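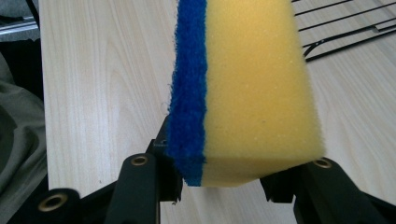 Yellow foam, blue scourer: the two-layer kitchen sponge, a fixture of the British washing-up bowl.

Kosholm households to be offered the end of the washing-up argument

Valico opens its Sink Amnesty in April, with 800 free starter packs and no questions asked about the roasting tin

KOSHOLM – Valico, the household goods maker, will this April invite the people of Kosholm to hand in their tired sponges, bald brushes and grey dishcloths in return for something that has not yet met a lasagne.

The Sink Amnesty will run for 9 days from the company's factory shop on Kubo Street. Anyone who brings in an old washing-up tool, in any state, will be given a starter pack holding two sponges, a cotton dishcloth and a short printed guide called Leave It To Soak: And Other Lies. There are 800 packs, one to a household, and when they are gone they are gone. Old items should come in a sealed bag. Valico is firm on the bag.

The idea grew out of a survey of 110 Kosholm homes, carried out by the company over the winter. Those taking part were asked who did the washing up, how often, and when the sponge was last replaced. In homes with two adults, both often claimed to do most of it. The question about the sponge brought a wide range of answers, among them "before the extension" and "is it not the same one we had at the old house?"

A spokesperson for Valico said: "We make sponges, so we would of course like people to buy more of them. We see no point in pretending otherwise. But we also read every one of those survey forms, and some of them were quite hard going."

Leave It To Soak is aimed at people who learned to wash up by being told off. It deals with glasses first and pans last, the proper use of the rough side, and why a non-stick pan should be kept well away from it. There is a page on burnt porridge. There is also a page on sharp knives, which should never be left lying at the bottom of a bowl of suds, however clear it seems at the time that you will remember. The section on dishwashers is four lines long and was written by someone who plainly does not care for them.

On the matter of when to change a sponge, the guide keeps things simple. Rinse it after use, squeeze it out, and stand it somewhere it can dry. If it smells, throw it away. If you have to ask another person whether it smells, throw it away.

Visitors to the factory shop will also be able to see a small display on the history of washing up in Kosholm, lent by local families. It includes an enamel bowl, a wire soap shaker, a set of tea towels from seaside towns and a rota from a shared student house, on which one name has been crossed out in three different pens. The display is free to enter and takes ten minutes, or rather longer for anyone who has ever lived in a shared student house.

During the amnesty Valico will show its new Nalix range for the first time. Nalix is made up of a sponge, a long-handled brush and a draining rack, and goes on general sale later in the spring. The rack has been designed to hold a full Sunday lunch for six, including the gravy boat, which the firm says gave it more trouble than everything else put together. Early versions held the gravy boat beautifully and nothing else.

The company has also taken the chance to answer a complaint it receives more than any other, namely that the scourer comes away from the foam. The bonding between the two layers on the Nalix sponge was put through 200 test washes on a baking tray. The baking tray has been retired.

"It was a good tray," the spokesperson said. "It came from the staff kitchen and we have been asked to replace it."

The Kubo Street shop will open from 10am to 4pm on each day of the amnesty. Parking is at the rear. The café next door will be serving tea and toasted teacakes, and has asked us to point out that it does its own washing up and does not need any help.

Notes to editors

Valico makes sponges, brushes, cloths and racks at its factory in Kosholm.

Starter packs are limited to one per household. Proof of address is not needed, but staff will recognise you.

Copies of the survey findings and of Leave It To Soak can be had from the Valico press office on request. Review samples of the Nalix range are available, apart from the rack, of which there are at present only two, and one is in use.

Ends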